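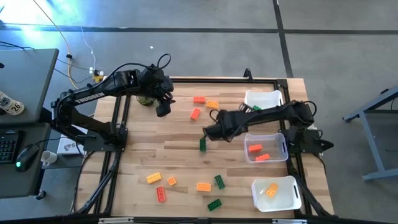 Workroom Furniture / Tables / Framed Sorting Tables

Räsänen 1808 Framed Sorting Table

The Räsänen 1808 is a fixed-height table for loose-part work: building bricks, craft components, game pieces, small hardware. The working surface is a butcher-block wood top with a light, striped grain, set inside a black aluminum frame. The top is supplied finished and ready for use. The frame is supplied assembled. Legs are attached on site.

Bricks can be spread directly on the wood, and bins lined up along the right side leave the rest of the top open for sorting. The table is shown with plastic bricks in red, orange, yellow and green, a white bin with cutout handles, and a clear bin holding orange bricks. Bins and bricks are not included with the table. See Bins and Accessories for compatible sizes.

Work surface

The top is made from solid wood strips, edge-glued and sanded flat. Strip color varies within a top and between tops. Variation in tone is a property of the material and is not accepted as grounds for return. Customers ordering several tables for one room may request tops from the same production batch by writing "batch match" in the order notes. Batch matching adds up to two weeks to the lead time.

The surface is finished with a matte hardwax oil. Gloss finishes are not offered. Small translucent parts are harder to pick out on a reflective surface, and overhead lighting produces glare on a lacquered top. The oil can be renewed locally without stripping the whole surface.

Plastic bricks do not mark the finish in normal use. Metal parts with burrs will. For screws, brackets or cut wire, fit the Coltus felt mat (sold separately) over the section in use.

Frame

The frame profile is black anodized aluminum with an open slot on the outer faces. Accessories are fixed with slot nuts and can be repositioned along the rail without drilling. Slot covers are available in black for customers who want a closed edge.

The frame carries the load. Clamps and bolted bases should bear on the aluminum and not on the wood. Screws driven into the top void the surface warranty for that top; the frame warranty is unaffected.

Corner joints are bolted and pinned. Check bolt tightness one month after installation and once a year afterward. A hex key is packed with the leg set.

Dimensions and weight

Top, usable length: 1808 mm
Frame rail to floor, standard leg: 720 mm
Frame rail to floor, tall leg: 900 mm
Weight without legs: 53 kg
Rated load, evenly distributed: 143 kg

The rated load applies to the complete table on a level floor with all four feet in contact. It does not apply to a load placed on one rail. Feet adjust by 15 mm to take up uneven flooring.

Setting up for brick sorting

Stand the bins along one short side, within reach of the seated or standing position, and work toward them from the open part of the table. Right-handed users generally place bins on the right. For shared use, a second row can be added opposite.

Tip out one batch at a time. A single layer with wood showing between the pieces is faster to sort than a heap. Long bricks can be pulled out first by color, then the small square ones. Similar colors cause most sorting errors: orange, yellow-orange and reddish-orange are easily confused under warm lamps. A neutral white lamp at 4000 K or higher is recommended. Light and dark green also separate better under neutral light.

Use clear bins for the colors drawn on most often, so that the contents can be checked from the side. Opaque bins suit mixed stock and pieces still to be sorted. Bins with cutout handles lift more easily when full, but very small parts can escape through the cutouts if the bin is filled above them. Keep the fill level below the handle opening.

Glass items, including beads and nuggets, should be kept apart from plastic bricks. They chip when dropped into a bin from height and the chips are difficult to find in mixed stock.

Bins and Accessories

Lostent clear bin, small. Translucent plastic, open top. Stackable when empty.

Lostent clear bin, large. As above, with a reinforced rim.

Lostent white handled bin. Opaque, cutout handles at both ends.

Coltus felt mat. Gray, covers one third of the top. Machine washable at 30 °C.

Räsänen edge stop. Low aluminum strip that fits the frame slot and keeps parts from rolling off. Sold singly; four are needed for a full perimeter.

Räsänen slot nut pack. Contains 20 nuts and matching bolts.

Bins stand freely on the wood and are not fixed. Where the table is used by children, or is moved between rooms, fit an edge stop behind the bin row.

Care

Remove dust with a dry cloth or soft brush. For sticky residue, use a damp cloth with a small amount of dish soap and dry the surface immediately. Do not use solvent, scouring pads or steam.

Renew the oil once a year, or sooner if water no longer beads on the surface. Apply a thin coat along the grain, wait 15 minutes and wipe off all excess. Leave the table clear overnight. Oil-soaked cloths can self-heat: lay them flat outdoors to dry or store them in water before disposal.

Wipe the frame with a damp cloth. Brick dust and crumbs collect in the slots and can be removed with a narrow vacuum nozzle.

Ordering information

1808-S: table with standard legs
1808-T: table with tall legs
1808-N: top and frame only, no legs
574-ES: edge stop, long side
574-EK: edge stop, short side

Orders for 1808-N ship without feet. The mounting holes accept the earlier leg set sold up to last January; the adapter plate is no longer required.

Delivery and installation

Tables ship flat on a single pallet. Delivery is to the ground-floor entrance. Two people are required to carry the top, and three are advised on stairs. Check the corners of the packaging before signing. Transit damage must be reported within three working days, with the packaging retained.

Let the top rest in the room for 48 hours before fitting the legs. Place the table at least 500 mm from a radiator. Recommended relative humidity is 40 to 60 percent. Small seasonal movement of the wood is taken up by the gap between top and frame, which must not be filled.

Warranty

Frame and legs: ten years. Top: five years against delamination and warping beyond 3 mm across the length. Wear to the oil finish is excluded.

Sales and availability: Nadège Carré, Arudent
Spare parts and leg sets: Bastien Cordier, Arudent
The spare parts desk is closed on Wednesday.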